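Dandura Home Arm: Set-Up Guide
Section 3. Teaching the arm to handle laundry

Okay, this is the section most people skip ahead to, so let me be straight with you before you plug anything in. Can a machine do your laundry yet? Parts of it, slowly, with you nearby. Ours can pick up a piece of clothing and move it somewhere else. It can't fold a fitted sheet, and if anyone tells you theirs can, ask to watch it do 12 in a row (I'd love to come along!).

I wrote these steps after a long January of testing with Dehua Su, who did most of the gripper tuning. Where we disagreed, I put both opinions in.

Before you start

You'll need the arm bolted down (Section 1), the wrist camera calibrated (Section 2), and a small pile of clean clothes you don't care much about. Old T-shirts are great. Leave the wool sweater in the closet for now.

CAUTION: Keep fingers, hair and drawstrings away from the gripper whenever the green light is on.

1. Clear the space under the arm. A plain, light surface works best for your first tries.

2. Drop one garment in the work area. Don't smooth it out. Real laundry arrives in a lump, and the arm might as well get used to that.

3. On the tablet, open Chores, then Soft Items, then Single Pick.

4. Set grip force to 40. Dehua likes it lower for thin shirts, and I never bother.

5. Press Start and keep one hand near the stop button. 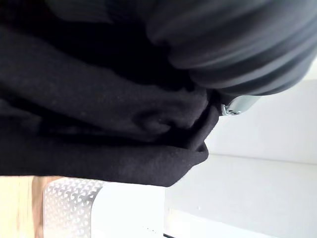
Dark fabric is the hard case, by the way. Black on black gives the camera very little to go on, so the arm has trouble telling a fold from a shadow, and it may grab two layers when you wanted one. Turn on a lamp off to the side before you touch any of the settings. I spent a whole evening changing settings when all I needed was the lamp!

6. When the lift is done, tap Good or Bad. Please be picky. A shirt hanging by one sleeve counts as Good only if you picked Any Grip in the menu.

7. Repeat with the same garment until you get 3 Good lifts in a row, then swap in a different one.

NOTE: Fuzzy fabrics leave lint on the finger pads. Wipe them with a damp cloth, and let them dry before the next run.

If it keeps missing

Check the camera lens for smudges first. Then rerun the height check from Section 2, especially if you've moved the table even a little. Still missing? Save the log and send it to Fotini Lambrakis at our Latanberg office. She has read more than 1,325 of these logs and can usually spot the trouble pretty fast.

Once single picks are working, go on to Section 4, which covers moving clothes into a bin.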